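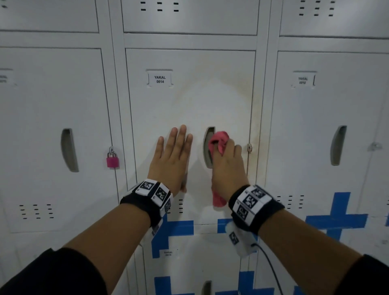 One reader from Brulley wrote in to ask whether a wrist band could really tell a robot anything useful about cleaning, given that so much of wiping is pressure and feel. Fair question! It was the first thing our own bench people wanted to know as well, and a good part of the Pollano Wrist Marker Kit came out of trying to answer it.

Pollano Wrist Marker Kit, second version
For recording two-handed household and workplace chores

The kit is a pair of black strap bands carrying printed square markers, and it goes with a camera worn at head height. You put the bands on, you do an ordinary job of work (wiping down lockers has become our favorite), and the software works out where each wrist was and how it was turned, moment by moment. A robot policy can then be trained on those wrist paths together with the camera view, with no robot needed while you record.

What we like so much about locker doors is that both hands have something to do. One can brace flat against the metal while the other works a cloth into the handle, and it's that bracing hand that older recordings tended to lose track of. Handles are a lovely hard case too — the cloth bunches up, the wrist tips over, and some of the markers turn away from the camera. That's why there are markers on more than one side of the band.

Now, back to pressure. The bands don't measure it, and we'd rather say so plainly. The method, which we call Zavbridge, guesses at contact from how the wrist slows and changes direction near a surface. In our June trials we trained one policy with that contact guess and one without it, on the same recordings. Out of 15 doors, the policy without it left 6 handles needing a second go. With it, that came down to 2. It's a small trial on one style of door, so please read it as encouraging and no more than that.

Where it still struggles: big stains in the middle of a flat panel. People scrub those in tight little circles, and the contact guess gets muddled and smooths the circles out. Ghiță, our add-on for fingertip sensing, is meant to help with this, but it's sold separately and we haven't finished testing the two together.

Getting set up
Fasten the bands snugly over bare skin, just below the sleeve, with the markers facing out. Hold both hands up in view of the camera and turn them slowly until the software shows a steady lock. Allow almost 5 minutes for this the first time — it gets quicker. Marker squares can be wiped with a soft dry cloth. Replace any square that has creased or started to peel, and run the wrist check again afterward.

In the box
Left and right wrist bands
Spare marker squares
Printed calibration card
Software license for one workstation

Head camera and mount not included.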